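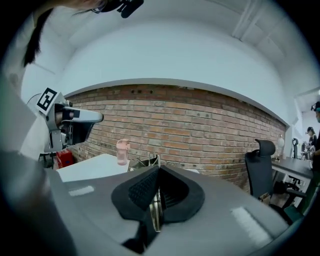

# Questions we get about the Prodomeo gripper project

Answers are from one student member of the project. The faculty page is more cheerful.

## What do you do all semester?

We pick things up. Each pair takes a hand-held gripper for each hand, does a short household task at the table, and repeats it until the session ends. The recordings go toward training a robot arm policy, which a smaller group tests in April. Most of your hours will be spent on the picking up and very few on the testing. The course catalog describes it the other way around.

## Is there a robot?

There is an arm, in the Grovholm building across the parking lot. First-semester members see it on tour day and then mostly don't. If you joined to drive a robot, ask about the Cuypers club, which builds small wheeled things and lets you crash them.

## How many recordings does one person make?

The target is 300 usable takes per person. "Usable" is doing a lot of work in that sentence. A take gets thrown out if you drop the object, if your marker is hidden for too long, or if you start talking to your partner and forget what you were doing. Plan on making more than 300.

## The flyer says 3000 demonstrations. Is that enough?

Enough for what? I have asked this at two meetings. It was enough last year for the arm to pick up a bottle that stood where bottles had stood in training. When we moved the bottle to the other end of the table, the success rate fell hard. The flyer leaves that part out. More takes would help some. More variety would probably help more, but variety is slow to set up and doesn't make the total go up as fast.

## Why is there a black-and-white square on the gripper?

It's a tracking marker. The software finds the square and works out where the gripper is. Keep sleeves, hair and your other hand off it. Please don't peel at the corners. Replacing one means redoing the calibration, and that eats an evening.

## Do I have to wear the thing on my head?

For most sessions, yes. It gets uncomfortable after a while, whatever the sign-up form says about it. Tell your session lead if it pinches or gives you a headache, and take it off. You won't lose credit for a break.

## Do I need to know how to program?

No. You need patience and a steady grip. If you do program, you can join the group that sorts the data, where you'll learn that file naming is an unsolved problem.

## How much time does it take?

Two credits, one evening session a week, plus a written log. People who say it takes less have not done their logs.

## Will this help me get a job?

It might. I'd be careful with anyone who promises more. You can say you collected training data and you can explain how it goes wrong, and some interviewers like that second part. Writing "trained a robot" on your resume after one semester is a stretch.

## What about the Bresetti contest?

We entered last year and finished in the middle. The arm did the sorting task well and the pouring task badly. We're entering again, and I'd like to see a pouring result before anyone orders T-shirts.

## Where do I sign up?

Room 107, any time before 6 p.m. while classes are in session. Bring your student ID. You can sit in on a session before you decide, and I'd recommend staying for the whole thing, including the last half hour.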